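手首カメラ映像を用いた模倣学習の再現性について

投稿者:Umora_lab
2022年12月25日
多指ハンドによる小型立方体の把持課題について報告いたします。教示データは280件、評価は1062試行です。手首視点の映像のみを入力とした方策は、固定カメラを併用した方策と同等の成功率を示しました。
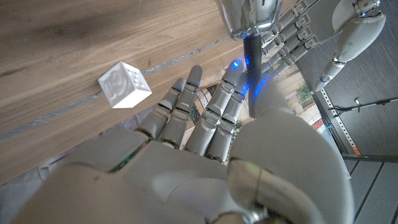 評価では立方体の初期姿勢を毎回変更し、木製の卓上に置いております。学習は3000ステップごとに検証し、最良の重みを採用いたしました。

投稿者:ifans_t
ご報告ありがとうございます。ただ、同等という結論には同意いたしかねます。手首視点では接近時に指が対象を遮る場合があり、把持直前の誤差が成功率に表れにくいと考えます。失敗の内訳をご提示いただけますでしょうか。

投稿者:Umora_lab
内訳は未集計です。指先の接触位置のずれを含め、改めて分類いたします。

投稿者:barros_m
当方では2種類の方策を同じ初期姿勢で比較し、固定カメラ併用の側が明確に優位でした。教示者の違いによる影響も無視できないものと存じます。

投稿者:Velteck_R
barros_m様のご意見には一部異論がございます。教示者を統一した当方の試験では、差はほぼ消失いたしました。カメラ構成と教示者の要因は分けて論じるべきです。

投稿者:ifans_t
同一条件での追試を希望いたします。初期姿勢の一覧を共有いただければ、当方でも実施可能です。

投稿者:Umora_lab
承知いたしました。一覧は整理のうえ、本スレッドに掲載いたします。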